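Home | About | Field Notes | Archive | Contact

Field Notes on Automation
July 1, 2021
By the author
6 comments | 2 shares

Open Day at the Tatina Manipulation Laboratory

The Tatina laboratory held its mid-year open day last week, and I attended in my capacity as a reviewer of automation proposals for regional manufacturers. The following notes are offered for colleagues who were unable to travel. They represent my own views and have not been endorsed by the laboratory or by its partner, Druruline.

Visitors were received in the ground floor foyer, signed the register and were issued with safety glasses. Groups were kept small. Mine was taken first to the seminar room, where the program was outlined, and then along the corridor to the grasping bay. The older Gekulmont conveyor cell, which several of us had hoped to see running, was closed for rewiring and will reopen in August.

The grasping bay is concerned with a single problem: the retrieval of assorted items from a bin by an arm that has been given no prior model of them. Our hosts explained that the items are chosen for their awkwardness. Soft things deform, transparent things are poorly served by depth sensors, and irregular figures present a different outline at every angle. The work is unglamorous and progresses by repetition. The log displayed in the corridor recorded 3,137 attempts under the present arrangement, of which 334 had been set aside for manual review. 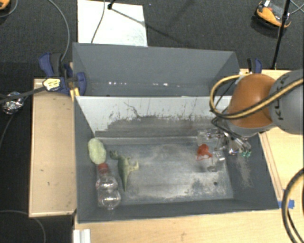 The arm at the right of the bin, with the gripper over a small red item and three others to the left.

Persons accustomed to trade exhibitions may be surprised at how plain the equipment is. The bin is held in position with bar clamps, and its surfaces carry the scuffs and dust of regular use. I regard this as a favourable sign. A laboratory that can alter its bin in an afternoon will learn more in a quarter than one that must submit a drawing each time a wall is moved. The sloped sides received particular attention in the discussion. They encourage items to settle towards the floor, although they also restrict the directions from which the fingers may approach, and a visitor from the packaging sector asked whether results obtained in such a bin could be carried over to a straight-sided tote. The reply was that this had not yet been tested and that no claim should be made until it had.

The question of transparent goods occupied our group for some time. Clear plastic bottles are among the commonest items in the facilities I review, and they remain among the least reliable to pick. The laboratory's approach places less weight on the depth reading and more on the ordinary colour image, with the cap serving as a useful cue. Our hosts acknowledged that a bottle without a cap, or with a clear one, is a considerably harder case. I should like to see that case reported separately in any future publication.

There was also a frank exchange on the matter of speed. The arm is operated well below its rated limits while visitors are present, and no cycle times were quoted. I would ask readers not to draw conclusions about throughput from a demonstration of this kind. Those preparing business cases should request figures taken under production conditions, with the item mix stated in full.
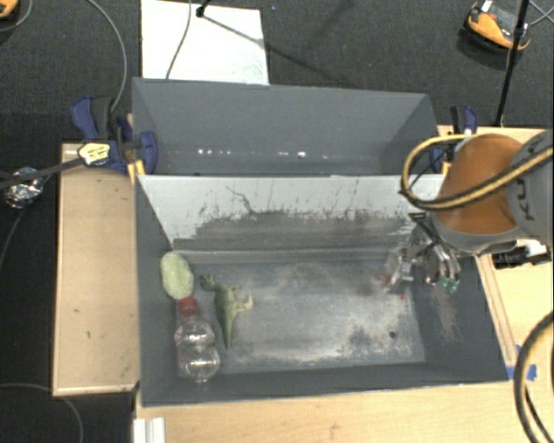

The choice of fingers was the subject on which opinion was most divided. Druruline favours a compliant design for mixed goods, on the grounds that a soft item and a rigid one should not require a change of tooling. Tzanetos, whose literature was available on the side table, takes the opposite view and recommends a quick-change plate. My own position is that compliance is preferable where the item mix is unknown, and that the quick-change plate earns its cost only in facilities with predictable batches. I recognise that others in the field will disagree, and the comments below are open to them.

Two minor criticisms may be recorded. The printed handout did not define what was counted as a successful grasp, and the definition given verbally differed slightly between the seminar room and the bay. In addition, the viewing position was crowded, and those at the back had difficulty following the discussion. Both matters have been raised with the organisers through the feedback form.

The laboratory intends to admit visitors again in August, at which time the Gekulmont cell should be available for inspection. Registration is by email, and closed footwear is required.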